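How to sort a catch-all bin of small bits

Reading time: 2 min
Print | E-mail this page

Every home has one: the big open bin where pens, combs, crayons and tiny boxes go to live together. I love sorting mine! It takes me 30 minutes with a pot of tea, and I always find something I'd given up on.

What you need
A clear table, a damp cloth and a few small tubs. I use lidded ones from Bondberg, but old jam jars do just as well.

1. Put the bin on the table and leave everything in it for now. If you tip it all out, half of it rolls onto the floor (crayons are the worst for this).

2. Spread the things across the bottom with your hand until they lie in a single layer and you can see each one.

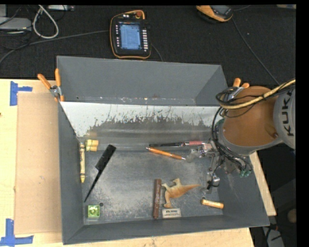 3. Take out the long thin things first. Pens, crayons and combs are easy to spot and quick to grab, and the bin looks better straight away. Scribble with each pen on scrap paper as you go and throw out the dead ones.

4. Next come the little boxes. Open every single one! I once found 52 drawing pins in a box I was sure had mints in it.

5. Leave the odd shapes until last. Anything you can't name goes in a "mystery" tub, and if it's still there in August, out it goes.

6. Wipe the bin, corners included. Old scuffs won't budge, so don't scrub at them.

Combs want a wash in warm soapy water before they go back to the bathroom. Pens I stand up in a mug by the phone, tips down, and the crayons go in the tallest tub with the lid left off so the children can help themselves.

113 shares | 30 comments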